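The festival that runs out of a kitchen

I first heard about the Flirnura festival from a cellist on a delayed train, who told me the music was odd, the seats were hard and I should go anyway. So I did, last November, with a thick jumper and no idea what most of the programme meant.

Flirnura takes over Jumholm for 4 nights every year and fills it with new music, by which I mean pieces so fresh that the ink is barely on the page. Jumholm is a small place. The main venue is an old chapel that holds 100 people if they're friendly, and on the opening Wednesday we were very friendly indeed (I had somebody's trombone case against my shins for the whole first half).

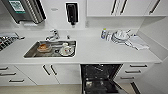 White cupboards over the counter and sink.

The first piece was a string quartet that spent most of its length barely above a whisper. I'll admit I fidgeted. Then the viola started a kind of slow, grumbling tune, the others leaned in around it, and I forgot about my shins completely. The man next to me had his eyes shut and his mouth slightly open, and I still couldn't tell you whether he was moved or asleep.

What I liked most was how little fuss there was about any of it. The composers wander about between sets and you can just ask them things! I asked one why her percussion piece had a long silence in the middle, and she said she'd got stuck there for a month and grown fond of the gap.

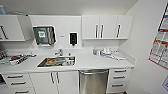
She's one of 44 composers the festival has put on since it began, and a good few of them had never heard their work played by anyone but a computer before they came. The call for scores goes out in spring. Last time it brought in 1,279 pieces, all read blind, which sounds to me like a terrible way to lose a summer.

The resident group, the Losport Ensemble, plays nearly everything. There are seven of them and they rehearse like mad, then eat like mad, usually at Rinaldi, the café across from the chapel, where the soup is good and the tables are too close together. I sat there on the second night, trying to read my notes while the clarinettist and the pianist argued over a tempo by tapping it on the sugar bowl.
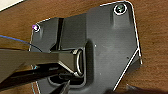 Black plate on a wooden tabletop.

Not all of it worked for me. A piece for accordion and tape went on far too long, and the late show on the third night — two singers, one microphone, lots of breathing — had me looking at the exit. But the closing concert brought back that whispery quartet, and second time round I heard a dozen things I'd missed, including a lovely little joke in the cello part near the end.

Tickets are sold by the night or for the whole run. If you're going, get the whole run, take a cushion and book your bed early, as Jumholm has one hotel and the ensemble gets most of it.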